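Measuring National Mood: Notes on Reading Public Opinion Surveys
Speaker notes, September 2026
Speaker: Édgar Cuadros

Opening

Introduce self. State the subject: how respondents rate their own economy, and why the ratings move between waves. Results come from the Rulow household panel, August wave. Say early that the panel measures perception. It does not measure output, wages or prices, and the two sets of numbers can point in different directions for several quarters.

Sample

Target population is adults in private households in the Jorkov district. The sample was drawn in two stages: 143 blocks, then households within each block. Interviews were face to face. People in dormitories, barracks and care homes are not covered. Mention this before the first chart, not during questions.

Weights adjust for age, sex and schooling. They do not adjust for party preference. Expect a question on that. Answer: past vote is recalled badly, and recall shifts toward whoever won.

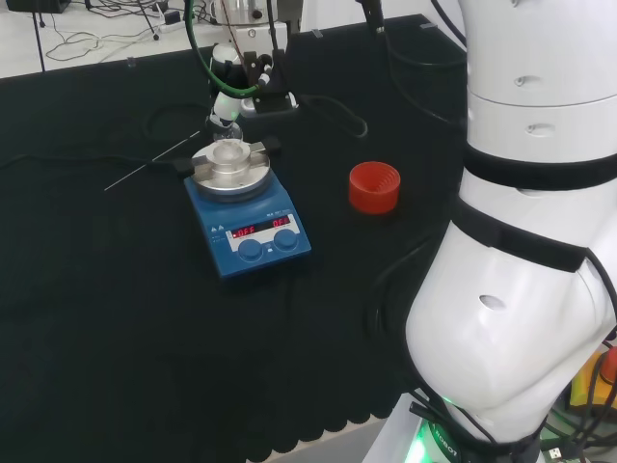 Question wording

Read both versions aloud, slowly.
Version A: "How would you describe the current economic situation in this country?"
Version B: "How would you describe the current economic situation of your household?"

Version A follows the news. Version B follows income and rent. Many press reports treat them as the same item. In the August wave the share answering "good" was 14 points higher on Version A. Pause here and let the audience look at the chart.

Response options were very good, somewhat good, somewhat bad, very bad. There was no middle option. Adding one usually pulls answers out of both "somewhat" groups, so do not compare these figures with a five-point scale.

Order effects

The Chiang split test put the satisfaction question before the economy question for half the respondents. Those asked about the direction of the country first gave lower economic ratings. The difference held in urban and rural blocks. Skip the regression table if time is short. It is in the handout.

Trend lines

Fieldwork moved from Pluvside to a new contractor between waves. Training manuals stayed the same, but the callback rule changed: up to 2 return visits under the new contract. Fewer callbacks means fewer working-age men in the raw file. Weighting repairs part of this. Mark the change on the chart with a vertical line and say so out loud.

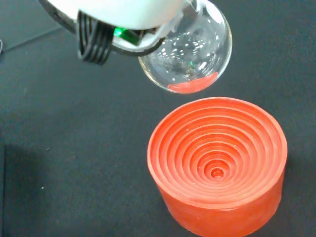
Subgroups

Do not quote any subgroup with fewer than 300 interviews. The youngest age band falls under that limit in the August wave, so it is merged with the next one up. If pressed for a youth figure, decline and refer to the pooled file.

Questions

Repeat each question into the microphone. Likely topics are refusal rates, language of interview, and phone versus face to face. The codebook has the full wording in every interview language. Leave the contact slide up while people are leaving.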